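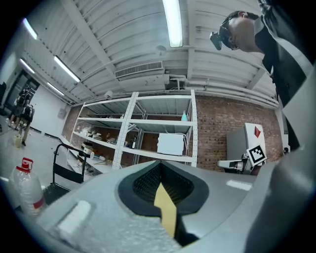

Orna Household Recycling Survey
Progress report to the Mabuza Fund, May 2026

Summary

Fieldwork in Brenddale is complete. Survey cards went to 2,584 addresses against a target of 2,000, and 1,037 were returned in usable form. Rurkham is still to be surveyed. Spending is within the approved budget, and no change to the grant total is requested.

Work completed

Returned cards have been entered and checked by Haris Chaudhry. Answers on glass and paper are consistent between streets. Answers on food waste are weaker – many households left the second part blank, and the wording will be changed before the Rurkham round. 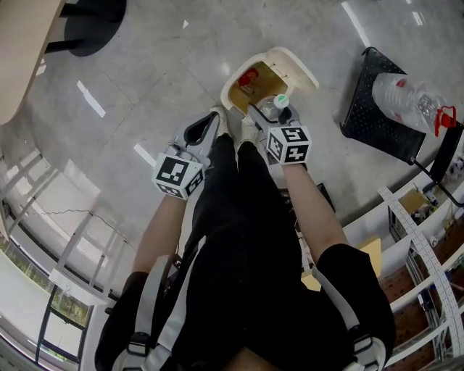

Open container on the hall floor, Brenddale.

Two items are behind schedule:

Collection times. The hauler has supplied route sheets for only part of the district. The rest have been requested in writing.

Apartment buildings. Shared bins cannot be matched to single households. Lungile Mkhize has drafted a separate method that treats each building as one unit.

Next period

Printing of the revised card, then delivery in Rurkham. Draft tables for both districts will be sent to the Fund in September, with the apartment results as an annex. The second payment is requested on the terms already agreed.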